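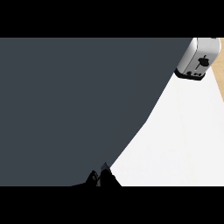

Lecture 7: Action chunking and temporal ensembling in simulated kitchen tasks

9 min read

Notes by Melaniia Holovko, revised Feb 11, 2018. Read sections 1 to 3 before the lab. Section 5 is optional for students not doing the extended report.

1. Setting

We consider a policy that maps an observation o(t) to an action a(t), trained by imitation on a fixed set of demonstrations. The observation is a camera image from the wrist of the arm plus the joint positions. The action is a vector of target joint positions with one extra entry for the gripper opening. All data in this lecture comes from the Dudulholm kitchen, our rendered environment. The task is the toaster lever: starting from a rest pose, bring the fingers to the lever on the side of the toaster and push it down.

In the wrist view the gripper sits low at the bottom center and the toaster is high in the upper right corner, partly hidden by the black band at the top. The bands are padding. The renderer produces a wide strip and the encoder expects a square input, so the strip is padded in height and never stretched. Stretching changes the apparent slope of counter edges, and in the January runs it gave a policy that approached the lever at a consistent angular offset.

Two properties of this view matter for what follows.

(a) Most of the strip carries little information about position. The dark gray surface is uniform and the white countertop has only very faint streaks. Between them the main cue is the diagonal edge running from near the toaster down toward the fingers.

(b) The target is small and close to the image boundary. A small rotation of the wrist away from the toaster removes it from view. A single-step policy has no memory with which to recover it.

2. Single-step cloning and compounding error

Let the single-step policy have an error probability e at each step under the training distribution. Over a horizon of T steps, the standard bound on expected excess cost grows as e times T squared. The quadratic term comes from the fact that one mistake can place the arm in a state the demonstrator never visited, after which no guarantee applies.

For the lever task T is 500. The bound is loose at that length, but the failure it describes is easy to produce. The arm drifts left during the approach, the toaster leaves the view, and the policy then outputs an action close to the mean of the demonstrations for an image of plain countertop. That action is small. The arm stalls.

A second failure is caused by pauses. The demonstrators hesitated before contact. During a pause the observation is nearly constant while the correct action changes from "hold" to "push." A policy conditioned only on o(t) cannot represent this and may hold forever.

3. Chunking

Replace the single action with a chunk of k actions:

A(t) = [a(t), a(t+1), ..., a(t+k-1)]

The policy predicts A(t) from o(t), executes all k actions, then observes again. The number of decisions falls from T to T/k. A pause shorter than k can be contained inside one chunk, which handles the hesitation case without adding history to the input.

The cost is reactivity. Within a chunk the arm runs open loop. If the toaster has been moved in the scene reset, or if contact occurs earlier than predicted, no correction is possible until the chunk ends. Large k therefore helps the approach and hurts the contact phase.

Exercise 3.1. Suppose the pause length is geometric with mean m. Write the probability that a pause starting at a uniformly random position in a chunk ends within the same chunk. State your assumption about pauses that begin at the last step.

4. Temporal ensembling

Query the policy at every step and keep the overlapping predictions. At time t there are up to k predictions for a(t), made at times t, t-1, ..., t-k+1. Combine them with weights

w(i) = exp(-c i)

where i = 0 is the oldest prediction, and normalize by the sum. Small c brings new observations in faster. At c = 0 all predictions count equally.

Averaging is safe when the predictions are samples around one mode. It is unsafe when they come from different modes. In the lever task some demonstrations approach from above and others from the near side. The average of the two approaches points at the body of the toaster. Katsuhiko Amano's fix, used in the Onishi code base, is to discard any prediction farther than a threshold d from the newest one before averaging. The threshold is set on validation episodes and should be reported.

Note that the gripper entry should not be averaged. Take it from the newest prediction. Averaged gripper commands produce partial closing, and the fingers then slide off the lever.

5. Results to reproduce

Train with 3 random seeds and report each one separately. Compare the following:

- single-step policy
- chunking, no ensembling
- chunking with ensembling, c = 0
- chunking with ensembling and the threshold d

Evaluate on the held-out resets in the Irex split only. The Proven split shares toaster poses with training and will overstate success. An episode counts as a success if the lever reaches its lower stop and the toaster base has moved no more than 2 cm.

Expected ordering: the single-step policy is last on every seed. The order of the middle two depends on k, and a report that finds them reversed is acceptable if the value of k is given. Training one policy takes over 2 hours on the lab machines, so queue the seeds together.

Exercise 5.1. For one failed episode of each policy, plot the predicted chunks against the executed trajectory. Mark the step at which the toaster lever leaves the wrist view, if it does. Identify whether the failure is drift, stall, or mode averaging.

Exercise 5.2. Repeat the single-step evaluation with the padding bands replaced by mid gray at test time only. Explain any change in terms of the encoder's input statistics.

Submit plots and the configuration file in one archive.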